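20 January 2025
By a staff writer

The woman who tidies bedrooms for a living has a rule against laughing at them, and she breaks it before she has her coat off.

"People apologize at the front door," she says. "Then they apologize on the stairs. By the time we get to the bedroom they've confessed to things I would never have noticed."

She runs a small outfit called Jondis out of a converted shop in Kumbridge, and has put 42 bedrooms back together in the past year. She charges by the visit, allows two hours, and will not touch a garage. Garages, she says, are a matter for the family and possibly a priest.

Her opinions on beds are firm. The bed is where everything goes to wait. Clothes wait there to be folded, mail waits to be opened, and anyone who eats a piece of candy under a comforter leaves the wrapper waiting too. 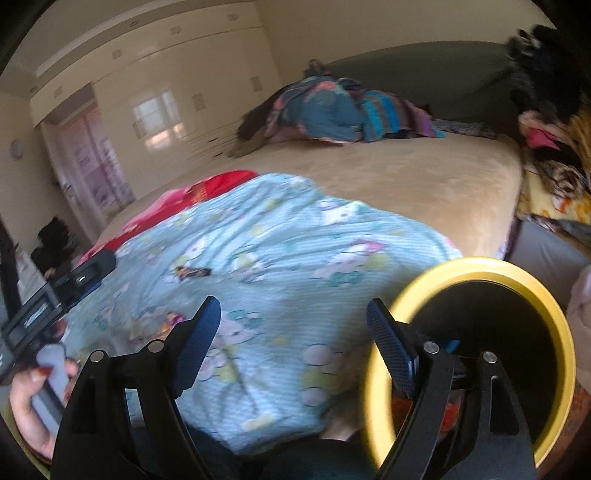 I ask whether wrappers are really such a problem. She gives me the look a dentist gives a man who says he flosses.

"I did a place on Idahosa Street in December and I swear there were 100 of them," she says. "Between the sheets, behind the headboard, one inside a pillowcase. The client told me she didn't have much of a sweet tooth. I said that was nice."

So trash comes first, always, before a single sock gets folded. She wants the bin brought right up to the bed. If it stays in the corner, she says, people start throwing things at it, and then you have the same trash in a wider area and a person who thinks he plays basketball.

"You pick it up, you look at it, you let it go. It's a wrapper. It has no sentimental value. I have had grown men hesitate."

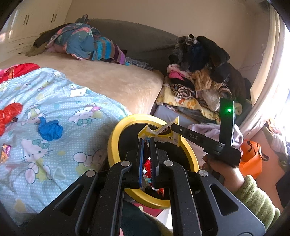 A snack wrapper at the bin, with the blue cat-print blanket still to be dealt with.

Blankets come next, and here she softens. She has nothing against cartoon animals on bedding and is tired of clients hiding theirs when she rings the bell. A print like that is cheerful, she says, and goes perfectly well with a beige sheet, beige being a color that has never started an argument with anybody.

What she can't stand is the half-made bed, with the comforter dragged up on one side and everything underneath left to fend for itself. Shake it out, she says, and do it before you have swept.

The clothing pile she leaves for last. Her method came from an aunt in Brumau and consists of two heaps, one to wash and one to put away. I ask about the third kind, the sweater worn once and too clean for the hamper.

"That goes on the chair," she says. "I'm not a magician."

Her own bedroom? She puts her coat back on and asks if I was planning to pay for the coffee.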